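The Quiet Station
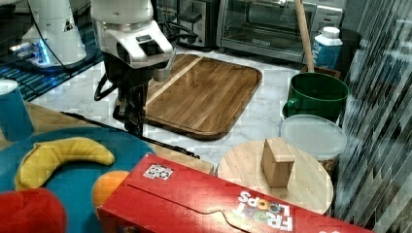 Station three, with the counter dressed for the breakfast set.

The contract with Clasmont asked for 3,000 demonstrations. On January 22, 2019, the log at Plulik stood at 2,372.

Tae-yang Kong signed in at station three and read the handover sheet. The previous operator had written one line: "Gripper offset normal. Block drifts." He initialed it and sat down at the controls.

An episode began when the operator pressed the left pedal and ended when he pressed it again. Between those two events the system stored joint positions, gripper width and video. It did not store what the operator had meant to do. The task was entered beforehand as a line of text, and the text for the morning was "move the wooden block from the round board to the cutting board."

He ran the first episode in eighteen seconds. He ran the second in seventeen. The third he discarded, having closed the fingers too early and pushed the block onto the marble. Discards went to a separate folder. Oyelaran, who trained the model two floors up, had asked that they be kept.

Between episodes the operator reset the counter. The rules for this took up one page. Objects named in the task were to be returned to their starting region, within a hand's width. Objects not named in the task were distractors and could be moved at will, provided they were moved. The plush banana was a distractor. So were the cereal box and the green pot. Kong turned the banana a quarter turn, slid the cereal box back, and pressed the pedal.

By the fortieth episode he had stopped looking at the block. He noticed this and wrote it down.

At noon a message came from upstairs. The model had been trained overnight on the first 1,000 episodes and tested at station one. It reached for the block correctly. Before closing its fingers, it paused. Oyelaran wanted to know if the pause was in the data.

Kong opened the archive and sorted by operator. He watched twelve episodes from August, all his own. In each one the gripper came down over the block, stopped a short distance above it, and waited. He timed the waits. They ranged from 0.8 to 1.1 seconds. He then watched six by the night operator and found no wait in any of them.

He wrote back: "Pause is present. Source is operator 4. That is me."

"Is there a reason for it?" Oyelaran replied.

He considered the question for some time. He had learned the controls at Pikwood, on an older arm with a loose wrist. After each descent the wrist had swung, and the operator had to let it settle. That arm had been scrapped. The one in front of him had no swing that he could measure.

"Settling time," he wrote. "For a different machine."

The answer took four minutes. "Can you stop doing it?"

He set the block upright on the round board and pressed the pedal. The arm went down. He counted, and closed the fingers at 0.9.

He marked the episode valid and reset the counter.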